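Flekstead Odds and Ends: README

Print this page | E-mail this page

Welcome! Flekstead Odds and Ends is a list of small household things, the kind that pile up in bathroom drawers and toy boxes, sorted and named so that anyone can use it. The current version has 366 entries in 16 groups, and I'm still adding to it (the toy group grew a lot in August, and I love it).

Each entry has a short name, a group, a main color and a note on shape. Names are the everyday ones: "hairbrush", never "grooming tool, handled". Toy animals get their kind, so a dinosaur is filed as a dinosaur and you can find every one of them with a single search! 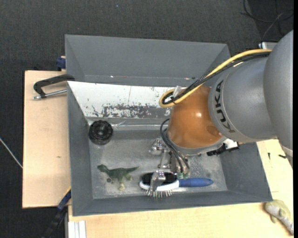

Can an object belong to more than one group?

Up to 2 groups are allowed, with the main one listed first. A bath toy, for instance, goes under Toys and then Bathroom.

Files

- `items.csv`: the full list
- `groups.csv`: group names and what goes in them
- `skerwood.csv`: 20 extra entries from the older Skerwood list, names left as they were

Known gaps: kitchen things are thin, and the shape notes for brushes and combs still mix "long" with "flat". Fixes are very welcome, and so are odd things from your own drawers.

Print this page | E-mail this page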